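开放日演示数据说明(README)

版本说明:本文件随演示数据一起发放,供没到现场的同事参考。写的人是参观者,不是主办方,所以口气和展台上发的折页不一样。数据本身由 Clurketti 整理,文字部分由 Haoran Ye 撰写,有意见请直接找撰写人,不要去为难展台的工程师。

一、这是什么

Clurketti 在 12 月办了一次开放日,地点在 Bremico 园区的二层展厅。主推的项目叫 Mukier,对外的说法是“面向家庭厨房的通用操作策略”。我们去看了一个下午,带回来一份演示数据,共 624 条轨迹,全部在仿真环境里生成,任务都围绕水槽和台面:把食物从盘子里拿起来放进水槽,从水槽拿回盘子,扳动龙头手柄,以及把手臂收回到起始姿态。

请先记住“仿真”两个字。展厅门口的大屏上写的是“厨房实操”,小字部分才提到渲染。我不认为这是有意误导,但排队的人里有相当一部分是看完才发现的,站在我前面的一位问了三遍真机在哪儿,得到的答复是“在另一个楼层调试”。那天下午我们没有见到真机。

二、文件结构

解压后是一个主目录,下面分四块:

episodes:每条轨迹一个子目录,内含关节状态、末端位姿、夹爪开合量和图像序列。
meta:任务文字指令、场景编号、随机种子。
splits:训练与验证的划分清单。
notes:主办方的标注备注,时有时无,见第五节。

图像与状态按时间戳对齐。我抽查时发现有 2 条轨迹的状态文件比图像多出一截尾巴,截断即可,不影响中间部分。读取脚本没有随包附带,展台的人说“后面会补”,截至写这份说明时还没有补。

三、怎么采的

按主办方的介绍,轨迹来自两条路:一部分由操作员用手柄遥控完成,另一部分由脚本策略跑出来再筛选。两者各占多少,我问了,没有得到数字。meta 里也没有区分来源的字段。对想做模仿学习的人来说,这个缺口不小:人手遥控的动作有停顿、有犹豫、有修正,脚本动作则平滑得多,混在一起训练,模型学到什么很难说清。

场景共 12 套,换的是台面材质、柜门颜色、水槽样式和地砖。物理引擎的参数没有公开。摩擦系数是不是随场景变化,抓取时接触怎么结算,物体会不会被“吸”到夹爪上,这些问题在现场都被归到“技术细节会后交流”。会后我等了,交流内容主要是咖啡。

每条轨迹最长 300 步,到点即停,不管任务做没做完。因此请不要把“轨迹结束”当成“任务成功”。成功标记在 meta 里单列,但判定标准写得很含糊,只有一句“目标物体处于目标区域”。目标区域多大,物体要不要静止,都没有说。

四、现场看到的演示

演示分两轮。第一轮是录像回放,流畅,配了音乐。第二轮号称现场推理,由观众从一张清单里选指令。清单是印好的,不能自己写。我提出能不能换一种说法,把“放进水槽”改成“搁到池子里”,工程师很客气地表示今天的版本先按清单来。

我理解开放日的难处,谁也不愿意在领导面前翻车。可是既然用了“通用”这个词,换一个同义词应当是最低限度的要求。只能听懂印在纸上的几句话,那更接近遥控器上的几个按键。

现场推理的部分我记了笔记。手臂移向物体的过程大体稳定,接近之后会慢下来,有时在物体上方来回小幅摆动。主办方解释为“策略在重新规划”。也可能是,也可能只是输出在抖。没有日志,谁都可以有自己的解释。有一回夹爪合上时物体滑开了,屏幕随即切到下一个任务,主持人继续往下讲,没有提这件事。

旁边是 Koyama 的展位,做夹爪硬件,话少得多。他们的人听说我们要拿仿真数据回去用,只问了一句打算怎么处理接触误差。这个问题我带回来了,目前没有答案。

五、已知问题

物体偏简单。食物模型的几何和贴图都比较粗,和水槽、台面的渲染质量不在一个档次上。视觉模型很可能靠颜色就能认出目标,换成真实食材以后能剩下多少,需要另做测试。

没有水。任务围着水槽转,龙头也有手柄,但仿真里不出水,扳动手柄只改变一个关节角度。指令里的“打开水龙头”请按“转动手柄”理解。

光照变化小。各场景的光都偏柔、偏匀,没有逆光,也没有湿台面的反光。真厨房里傍晚开一盏灯的情况,这里一概没有。

备注不全。notes 目录里有的轨迹写了失败原因,有的只写“ok”,有的是空文件。空文件不代表没问题。

指令措辞单一。同一任务基本是同一句话,中英文各一版,英文版读起来像直译。

验证集与训练集共用场景。splits 的划分是按轨迹随机抽的,没有留出从未见过的厨房。拿验证成绩谈泛化,请谨慎。折页上那条漂亮的曲线就是这么画的。

六、适合做什么,不适合做什么

可以拿来跑通数据管线,检查读取、对齐、归一化这些环节;也可以做预训练的一小部分配料,或者给新来的同学练手。水槽内壁对手臂活动空间的限制设得还算认真,做避碰研究的人或许用得上。

不建议单独用它训练后直接上真机。不建议引用它的成功率去和别家比较。更不建议把它写进立项材料,说我们“已具备家庭厨房操作数据”。我们有的是一个虚拟厨房的数据,两者之间差着多少工作,预算表上应当写明白。

七、使用与反馈

数据仅限内部研究,主办方口头同意,书面许可还在走流程。拿到书面件之前,请不要转给外部合作方,也不要把图像放进公开的幻灯片。

如果你复现出了和折页相同的数字,请把配置发给我,我愿意改口。如果复现不出来,也请发给我,附上随机种子和步数上限。下次开放日据说会有真机,我已经报了名,准备带一根自己买的玉米去。

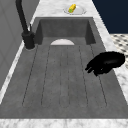
Bremico 园区,12 月

补记:文件发出前又收到展台一封回信,确认读取脚本会和下一版数据一起提供,来源字段“在考虑”。物理参数一项没有回复。收到新材料后,我会更新第三节和第五节,其余部分暂不改动。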